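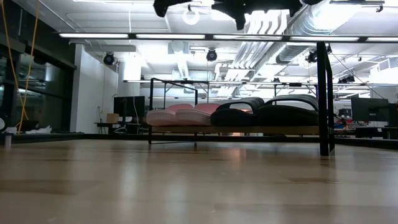 Objetos cor-de-rosa e pretos, parecidos com chinelos, lado a lado. Foto: Redação Jomano

A loja Nernberg vai abrir no sábado, 17 de agosto de 2024, uma feira de calçado de casa na rua Flolix. Segundo a organização, estarão à venda 300 pares de chinelos e pantufas, a maior parte restos da coleção de abril.

Os modelos abertos, de tira larga, são os mais procurados pelos clientes. A loja aconselha que cada pessoa experimente os dois pés, porque os números variam um pouco conforme a marca.
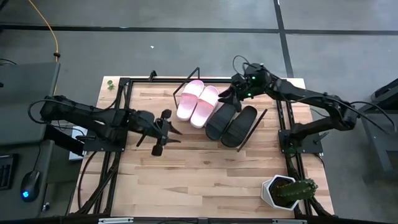
Os chinelos serão expostos sempre aos pares e separados por cor, para que a escolha seja mais rápida. Quem comprar 2 pares recebe um desconto no segundo, exceto nos artigos da linha Negi, que já têm o preço reduzido.

A entrada é livre. As trocas podem ser feitas durante 4 dias, com apresentação do talão, e somente no balcão da loja.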